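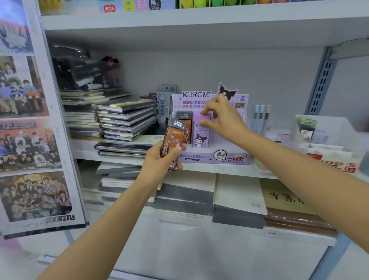
关于我们

打印本页 | 用电子邮件发送

Pemmont 文具是一家开在学校附近的文具店,店面在 Vidolen 商场一楼,靠东门,门牌59号。主要卖学生和办公室日常用的东西:笔、铅芯、橡皮、本子、尺规、文件夹、胶带、包书膜,也有一部分卡通联名的文具和手账用品。店面使用面积80平方米,后面隔出一小间做仓库,其余都是货架。

我们最早在商场二楼租了一个柜台,只卖笔和本子。搬到一楼以后地方大了,才把铅芯、替芯这类小件单独排成一面墙。来店里的人以附近小学和初中的学生为主,放学后那段时间最多,上午多半是家长和周围单位的同事。

店里卖什么

书写类占的位置最大。中性笔按笔尖粗细排,同一粗细里再按颜色排,黑色在最左边,蓝色和红色挨着,彩色放在下一层。钢笔和墨水在收银台旁边的玻璃柜里,要看可以叫店员拿出来。自动铅笔有裸放在笔架上的,也有装在卡纸包装里的,裸放的可以直接试手感,卡纸包装的请不要拆开,想试的话问店员有没有样品。

自动铅笔旁边就是铅芯。铅芯和替芯一共有652个品项,不同颜色的中性笔替芯也算在里面。铅芯区分层摆放,卡通包装的一般放在中间那层,连着带立牌的展示盒一起上架,小学生站着就够得到。酷洛米和奥特曼这两种图案都有人专门来找,有时候两种会放在同一个盒子里,结账时以包装上的条码为准。

选铅芯看两个地方就可以,一个是粗细,一个是硬度。粗细要和自动铅笔对上,笔杆或笔夹上一般印着0.5或0.7,买0.5的笔就配0.5的芯。装错了要么卡住,要么夹不紧。硬度常见的是HB和2B,平时写作业两种都有人用,填答题卡按学校要求买2B。小朋友来买的时候经常只记得图案,不记得粗细,所以我们的店员会多问一句。家长如果是替孩子买,最好把笔带来,或者拍一张笔杆的照片。

本子分作业本、笔记本和手账本。作业本按附近几所学校的统一规格备货,田字格、拼音本、英语本、数学本都有,开学前后会多压一些库存。笔记本里有我们自己的牌子 Fluteo,线圈和胶装两种装订,内页有横线、方格和空白。Fluteo 的封面只做纯色,灰、米白、深绿、藏青几个颜色常年有货,别的颜色卖完不一定补。

手账用纸、信纸和贴纸在最里面一排。Grímsdóttir 的信纸和信封我们进得不多,放在抽屉柜的上面两格,按套卖,也可以单买信封。

另外还有一些零碎东西,放在柱子四周:美工刀片、订书钉、回形针、双面胶、固体胶、标签纸、姓名贴。刀片和美工刀不卖给单独来店的低年级学生,请家长陪同购买。

货架怎么整理

每天早上开门前补一次货,下午放学前再理一次。补货的时候先把旧货往前挪,新货放在后面。小盒的铅芯容易倒,也容易被拿起来看过以后放到别的盒子里,所以理货时要一盒一盒看图案和规格,放错的挑出来归位。透明亚克力架上的卡装商品从后往前挂,价签插在架子前面,价签和商品对不上的以收银系统为准。如果标低了,当次按标的价格收,之后我们改价签。

展示盒卖空以后不会马上扔。立牌还完整的留着接着装同一种货,压坏的拆平收走。有学生来问能不能要立牌,卖空了的可以给,先到先得,一个人一个。

顾客拿了又不想要的东西,交给收银台就行,不用自己放回去。

盘点每个月做一次,晚上关门以后进行,不影响白天营业。每年4月做一次大盘点,把抽屉和仓库也一起清,当天会提前关门,门口贴通知。大盘点时清出来的断码商品和旧款包装放进门口的折扣筐,折扣筐里的东西不退不换,买之前请看清楚。

班级和单位采购

班级统一买文具的比较多,一般是家长代表或者老师来订。可以先发清单给我们,写明品名、规格、数量,有指定牌子的也写上。清单上写得不全的,比如只写“铅芯若干”,我们会打电话确认粗细和硬度再配货。同一品项满100件的,可以按人头分装成小袋,袋子上贴姓名贴,姓名贴需要另外提供名单。分装一般需要两天,开学那一周会慢一些。

单位采购可以月结,第一次合作请带营业执照复印件到店登记。发票在付款后开,电子发票发到邮箱,纸质发票到店领取。送货只送 Vidolen 商场周边,推车能到的地方都可以送,再远的请自取或者自己叫车。

退换

没有拆封、包装完好的商品,凭小票在七天内可以退换。铅芯和笔芯买错粗细的很多,没打开过都可以换,差价多退少补。打开过的只有断芯、漏墨、出不了水这类质量问题才换,请把剩下的部分一起带来。橡皮、贴纸和姓名贴拆开以后不退。

小票丢了的,如果是用会员手机号买的,可以在收银台查到记录。

会员

会员免费办,报手机号就可以,学生可以用家长的号码。积分每年年底不清零,可以抵现金用,也可以换收银台后面那几样小东西,换完为止。会员日和折扣日不固定,以店内海报为准。我们不建微信群,有到货通知会发在公众号上。

缺货登记

店里没有的东西可以登记。收银台左边有一个登记本,写上品名、规格和电话,图案也请写清楚,同一个卡通形象经常有好几款包装。供货商有货的话一般下一次进货就能带到,没有货也会回电话告诉您。登记不收定金,到货后给您留五天,过期上架。登记本去年一年写了超过三本,问得最多的还是自动铅笔和配套的铅芯。

店内须知

书包可以背着进来,过道窄的地方请往身前背一下。试笔请用试笔台上的纸,不要写在包装盒和价签上。饮料和冰淇淋请在门外吃完再进来。低年级学生一个人来买东西,钱数不清楚的,店员会当面帮着数一遍,找零和小票装在一个小袋里带走。

捡到的东西统一放在收银台下面的盒子里,水壶、手套、校牌、公交卡最常见,认领时说一下样子就行。

营业时间

上午八点到晚上八点半,寒暑假上午九点开门。春节期间的休息时间另行通知。Vidolen 商场东门晚上八点以后关闭,这个时间过来请走北门,进门后沿右手边一直走到底。

仓库收货在上午,送货的师傅请走商场后面的卸货口,不要从店门口进大件。

本页更新于2019-11-20

打印本页 | 用电子邮件发送

搜索 请输入商品名称或关键词 搜索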